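Print this page | E-mail this article

Teaching by hand at Etis

Etis spends most of its working day on groceries. The lab's data lead talked with us in January about how examples are gathered for its learning system.

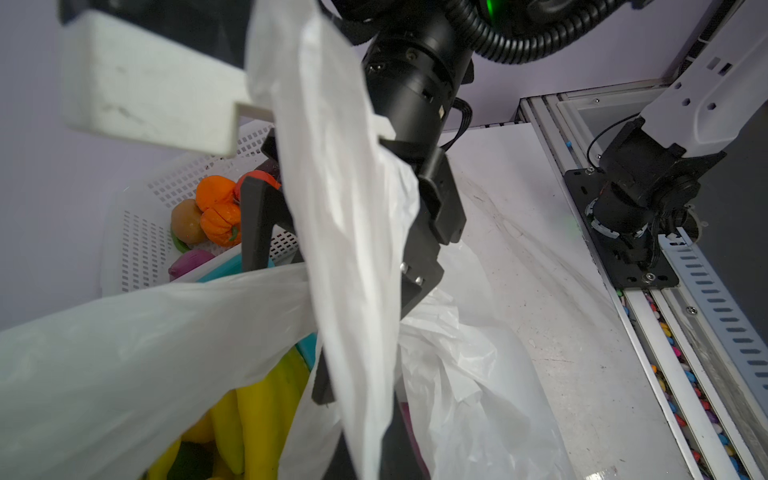
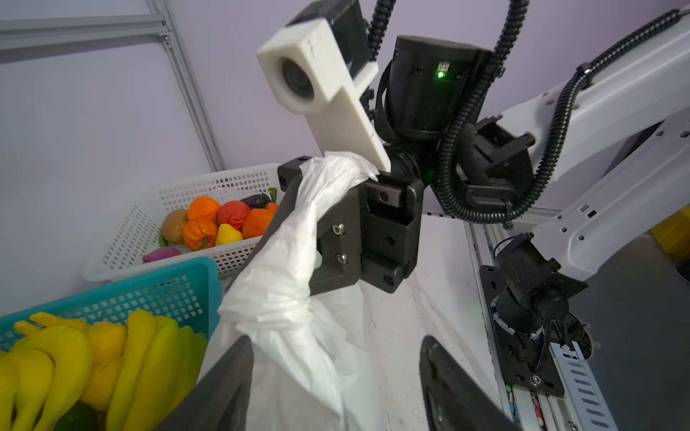 "We record a person doing the task through the arms, and the system learns from that," the data lead said. The target for this task is 2000 recordings, each checked by two people. Round items in a basket, like the toy oranges, are the easy part. "A plastic bag is the hard one. It folds a new way every time you pinch it, so you can't reuse a grip." Operators work in shifts of three hours and move the baskets between runs.

Failed runs are kept and labeled — the lab kept 89 in its first week. "If you only show it clean work, it doesn't know what to do when the bag slips," the data lead said. The next task is folding towels.

Related items
Erkness opens second test floor
Ferreira on sorting mixed parcels
Cirus updates its labeling tool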